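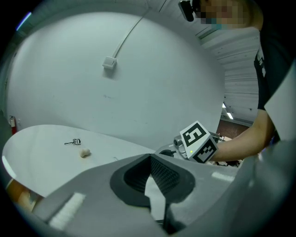 Slide 2: The white table, Elldale open day

Say good morning. Wait for the coffee line to sit down.

Two hand-held grippers, one table. Things on it today: an eyelash curler and a little white block. Yes, an eyelash curler. Loubna Lamrani picked the objects and she takes questions at the end.

Point out the cube with the black and white patterns on top of the gripper. Visitors from Bestbridge asked last time if it was a QR code for the menu. Be kind.

Slide 3: Numbers

511 demonstrations since December. Target was 800. Move briskly to slide 4.

Slide 4: Your turn

Groups of 6, please. Sleeves up, watches off. Squeeze slowly. The curler is harder to pick up than it looks, and the Benjelloun people will want to go first, so let them.

Lunch is in room 557. If the clicker dies again, just say "next" loudly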